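2025-11-05 – walk-round and comments, sofa bay, Bavura lounge set

Work: teaching the cushion and pillow tidy-up by remote control, two arms
Checklist: Tumano sheet 5, with my own notes added under each item as usual

I've kept the ticks short and put the chatter underneath, so if you only want to know whether you can run, read the bold words and skip the rest. If you're new to the bay, though, do please read the comments as well. Most of what catches people out on this task is in them, and they'll save you a good half hour of puzzling on your first go.

## A. Before power goes to the arms

- [x] **Stop button within reach of the person driving – OK.** Pressed and reset from the driving seat, then again from the spotter's side. Both arms dropped out at once both times.
- [x] **Driving controls at rest before linking – OK.** Put your own hands in roughly the same pose as the arms before you link up. It feels a bit daft the first time, but you will be so much happier than if the arms come hunting for you!
- [x] **Arm covers – OK, with a comment.** I went over the folds by hand, paying most attention to where the cloth runs into the ribbed part, and found no tears. They do gather fluff like nobody's business, and the black shows every speck, so a quick going-over with the lint roller would be a kindness.
- [x] **Window on the silver housing – OK.** Wipe it with the dry cloth only, please. The spray from the Cadico cupboard leaves a bloom on shiny plastic.

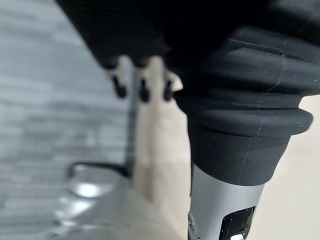
*Item A, covers: ribbed section and silver housing, with lint on the black cloth.*

## B. The sofa and the floor

- [x] **Carpet tiles flat – OK.** The join on the left looks like a ridge when you see it through the head camera, so I ran my foot along it to be certain. Quite flat.
- [x] **Sofa pushed back and not rocking – OK.** Lean on the front edge with both hands. If it creeps, reset it before you record anything, or the next batch of lessons won't match the last.
- [x] **Leather free of scuffs – OK.** A few soft creases where people sit, which are fine and have been on the sheet since March. What we're after is fresh marks along the front edge of the seat, at the height where fingertips pass when the arms come up from below.
- [ ] **Cable slack on the right arm – WATCH.** The loop is long enough for the full reach, and I'd far sooner have it long than tight. It does swing wide over the right-hand seat when the arm goes up towards the back cushions, though, so take that move slowly and have your spotter keep an eye on it. I've asked for one more clip from Yazıcı and will tick this when it's fitted.
- [x] **Fingertips secure – OK.** A gentle wiggle on each one. Do this with the arms off, every time, even if you did it before lunch.
- [x] **Start pose clear of the sofa – OK.** Fingers pointing at the seat, tips just short of the front edge, with daylight between them and the leather. Please check it by eye from the side as well, as shadows on the seat make the gap hard to judge from above.
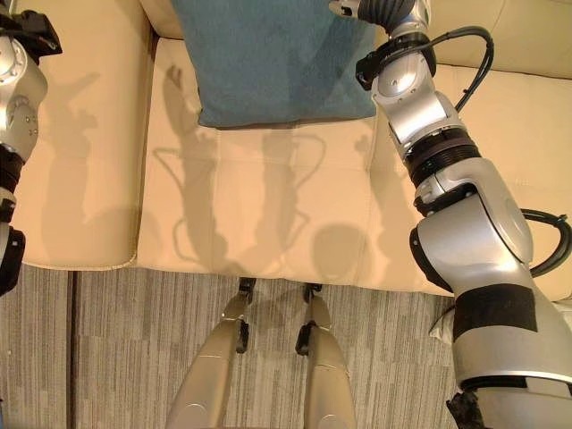 ## C. During the lesson

- [x] **Spotter standing outside the reach line – OK.** It's very tempting to lean in and straighten a cushion. Ask the driver to park first, even for something tiny.
- [x] **Two-sided squeeze, even pressure – OK.** Bring both grippers in together and let them settle before lifting. The pillow should bunch a little at the sides. If it begins to turn, one hand is pressing harder than the other, so set it down and try again – a muddled lift that somehow ends well is still a poor lesson, and I'd leave it out.
- [x] **Lift height – OK.** High enough for the bottom of the pillow to clear the seat, and no higher. You don't want to be waving it about up by the headrests.
- [x] **Teal cushion left alone while the pillow is up – OK.** One thing at a time. The cushion is part of the next lesson.
- [ ] **Forearm clearance at the front edge – WATCH.** With a two-handed hold it's easy to fix your eyes on the pillow and forget your elbows entirely (I do it myself). Glance down before you lower.
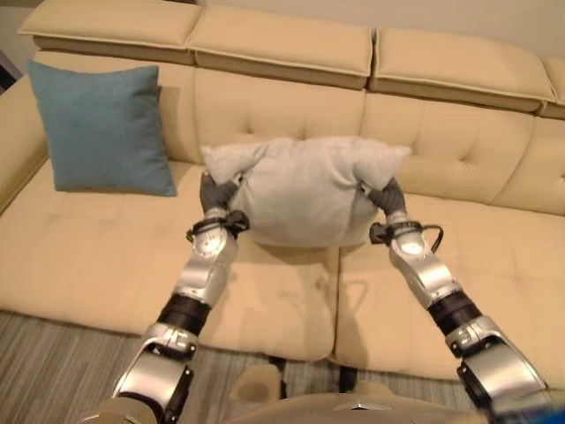

*Item C, two-sided squeeze: pillow held over the join between the seats.*

## D. Finishing off

- [x] **Pillow set down before unlinking – OK.** Never unlink with something in the grip.
- [x] **Arms parked, then power off – OK.** In that order, and wait for the fans.
- [x] **Lessons named and saved – OK.** We kept 13 and threw out 2, both for the turning trouble described in C. The running total for this task is now 102.
- [x] **Sheet signed and left in the tray – OK.**

**Result: fit to run, with two items on watch.** The cable clip is the one I'd like closed first. If you notice the loop catching on anything at all, however lightly, stop and write it on the sheet with the name of the lesson, and I'll come and have a look with you.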